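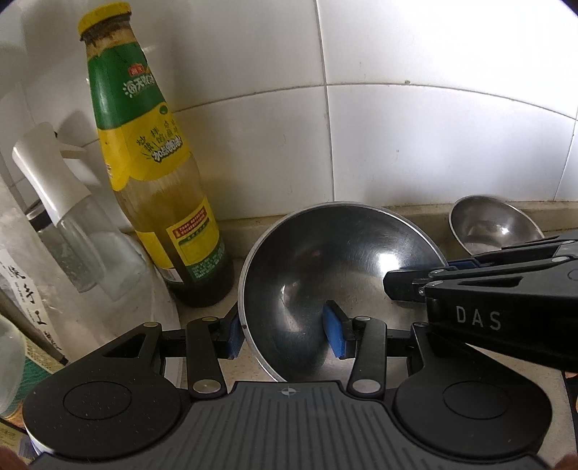 Bowls by the backsplash, oyster sauce and spray oil to the left

Projects > Prendircombe > kitchen-counter > README

Files Notes History Discussion

# Prendircombe counter notes

Hi! Euan Tosh here. I started this folder so I'd stop arguing with myself over where the bowls and plates live (long story, small kitchen), and it's grown a bit. It's mostly pictures of one beige counter plus a sheet called items.csv, with 53 rows in it. Please don't read too much into the row order, I typed it up over two evenings with the radio on.

Columns are name, material, spot, and remarks. "Spot" is always given as you stand facing the tiles. For stainless bowls I put whether they're flat or leaning, and yes, leaning gets its own value -- I lean bowls on the wall all the time and I'm not going to stop.

Bottles go under sauces even when they're oil. Sorry! I copied that from the old Kerken list and then had almost 40 remarks pointing at it. 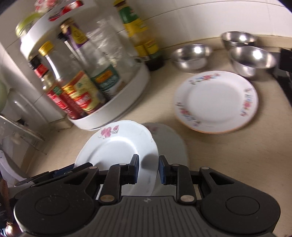
Plates were harder. I had them all down as "white plate" until October, which was useless once I wanted the flowery ones, so now the pattern goes in remarks: pink flower near the rim, ring of little flowers, scalloped edge, whatever helps you grab the right one. The spice rack is two tiers (it spins, so I gave up on left and right) and the jars on it are in spices.csv.

Still to do: lids, and the Rutherford drawer, which I keep putting off.

Use any of it however you like, just keep my name in there.

Last edited 2021-05-19

3 comments
19 shares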